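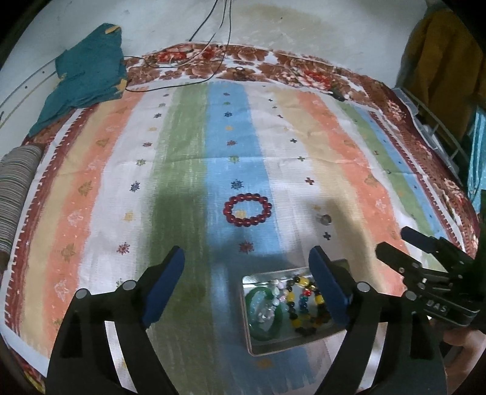

Hand-held grippers in use on the jewelry sorting task, with a metal tray of a bangle and beaded bracelets.

Small-Object Work Paused at Evham After Gripper Jaw Fault

The Torngate Automation Unit has paused all small-object recording at its Evham rooms after the jaw of a hand-held gripper failed to open on release. An operator's fingertip was pinched between the pads. The injury was minor and was treated on site, and the operator returned to other duties the same afternoon.

The fault occurred on Sunday, shortly before 3 p.m., during a session in which two operators sort bracelets, rings and other small pieces of jewelry on a bed. The recordings are used to train robot arms in household tasks. According to the unit's incident notice, the operator let go of the trigger, the jaw stayed closed on a bracelet, and the operator reached in with the free hand to clear it. The jaw then shifted without warning.

Ju-won Song, who supervises recording at Evham, stopped the session and withdrew the tool from use. An inspection on Monday found that a pivot screw had been overtightened when the tool was last serviced in the unit's own workshop. The linkage on that side was binding, and the jaw could hold its position after the trigger had been released. The notice states that the error was made during servicing and that the service record did not call for a release test.

Four other tools serviced in the same period have been inspected. One showed slight stiffness on the same side and has also been withdrawn. The remaining tools opened and closed normally.

"A jaw that sticks must be treated as a jaw that may still move," said Hye-jin Byun, safety officer for the unit. "Our instructions covered dropped objects and tangled items in some detail. They said very little about what to do with the other hand."

The jewelry task calls for repeated opening and closing on narrow items, including thin gold-colored rings and strings of beads. Byun said that operators on this task work with their hands closer together than on most others - often with both tools over the same part of the cloth - and that the revised instructions would reflect this.

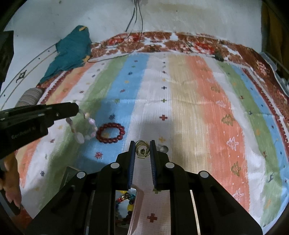 Conditions for Resuming Work

Recording of larger items, including folded laundry and kitchenware, continues as scheduled. Small-object sessions will resume once the following measures are in place:

Every gripper is to pass a release test of five full openings before each session, with the result entered in the log.

Pivot screws are to be set with a torque driver and checked by a second technician.

Operators are to set a stuck tool down and call the supervisor. Clearing a jaw by hand is no longer permitted.

Recordings made with the two withdrawn tools since their last service are being reviewed by Gun-woo Ban of the data office. Clips in which the jaw lags behind the trigger will be marked and held back from training. No decision has been made on whether the affected tasks will be recorded again.

Operators who have noticed slow or uneven jaw movement are asked to report it to Hye-jin Byun at the Gerkitthorpe office, including cases that cleared without help.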